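Community Help > Work and Jobs > Automation at Work > Folding cell on trial, what happens to our shifts?

Folding cell on trial, what happens to our shifts?

Posted by Inmaculada Ibarra, November 26, 2024

I work in the finishing room of a laundry that does cloths and small linen for restaurants and salons. There are 11 of us on days. Management have put in a two-arm folding cell from a firm called Kusora, and we have been told it is a trial. So far it only does the plain coloured cloths. We still do napkins, aprons and anything with a hem that matters.

My worry is the piece rate. We get a bonus for anything over 1,000 pieces in a shift, and the plain cloths are how most of us reach it. They are quick. If the cell takes those and we are left with the aprons, I can't see anyone making the number. My supervisor says "it will be looked at". Has anyone been through this, and what should we be asking for?

Si-eun Kwon

Yes, we had the same thing at Siko, with a different make of machine. Ask for the bonus to be changed before the trial ends. Once the trial is over the new way of working is just how things are, and it gets much harder to raise.

What we did was write down for five weeks what each person folded, by type. The total for aprons in that time was 3,581, and until then the office had been treating an apron and a plain cloth as the same amount of work. With that on paper they agreed to weight the items. An apron now counts as more than one piece. It isn't perfect but people's pay stayed roughly where it was.

The other thing is who looks after the cell. On ours, the cloths come out of the pile crumpled and the two arms have to find the ends and pull them straight before any folding starts.

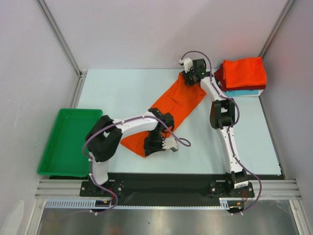 That first part is slow, and it is where ours stopped most often. Somebody has to walk over, sort the cloth out and restart it. In the beginning that was whoever stood nearest, and it came out of her own folding time. Get it written into somebody's job, with the hours for it — and ask for proper training, not ten minutes with the fitter.

Nobody on our days lost their place, but two people who left were not replaced. I would ask about that directly too.

bravo_nights

They always say trial. Ours has been on trial for ages. Get your union rep in.

kudine77

I'm on the maintenance side, so a slightly different view. Ask for the stop log. Most of these cells keep one, and it will tell you how often it needed a person and for how long. If the office is quoting folds per hour, check whether the stops were taken out first. Ours were.

I wouldn't agree about the training being only for one person though. Have at least two on each shift who can restart it, or the trained one never gets a break.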